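29 June 2026, hinge and latch bench

Minon sent a second pack of the satin lever handles. The sheet claims the spring is good for years. I'll believe it when the rig says so. Napaporn ran 50 cycles, and one lever already sits a hair low.
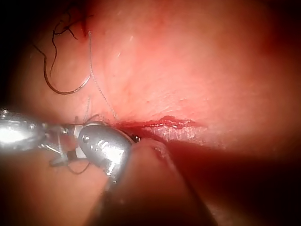
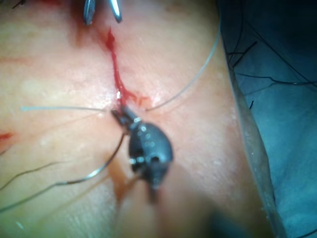 Fixings next. The Lokside bolts are sold as "no snag," which I doubt. Wichai wants the heads left proud. I don't: a small round screw head set into a smooth, rounded metal face, as on the silver jaw in the first photo, is the look the customer asked for. Countersink 5 and compare.

Still no key covers from Claststead. Ask again, in writing.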